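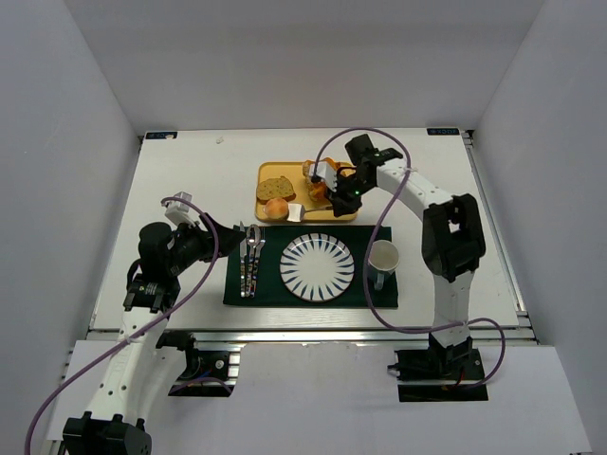 Setting the Table: What Families in Gristness Remember About Eating Together

Project report by Paora Lowther

When our teacher asked us to choose a topic from everyday life, I thought straight away of my grandmother's table, and of the argument she and my uncle have every single holiday over which side the forks go on (she says left, he says it doesn't matter as long as there is food). I wanted to find out whether other families had rules like ours and where the rules came from.

How I did it

I wrote a two-page survey and handed it out at the Davmont library and at my school in February. I gave out 216 copies and got 70 back, which my teacher told me was a pretty good return for a paper survey. I also sat down for longer talks with five people, the oldest of them Mrs. Rungrueang from the bakery on our street, who fed me so much coconut cake that my notes from that afternoon are hard to read.

What people told me

Most of the people who answered had learned to set a table before they were ten, usually from a mother or grandmother. Quite a few said it was their first real chore. Mrs. Rungrueang grew up with a fork and spoon and hardly ever saw a knife at dinner, and she still holds the spoon in her right hand and pushes the food onto it with the fork. The Misell family keeps one drawer for weekdays and another for company, and the children get in trouble if they mix them up!

I had expected older people to care more about the rules, but the answers were very mixed. Several teenagers wrote long, serious paragraphs about napkins, and one retired man wrote only "plate, fork, eat."

What I would change

My question about "formal meals" confused people, and I should have tried it out on somebody first. Some meant a wedding and some meant Sunday lunch. I would also ask who clears the table, as three of my longer talks wandered off in that direction and I had nothing prepared.

Thank you to everybody who filled in a survey, and to my grandmother, who read this report on 8th September and corrected my spelling of "doily."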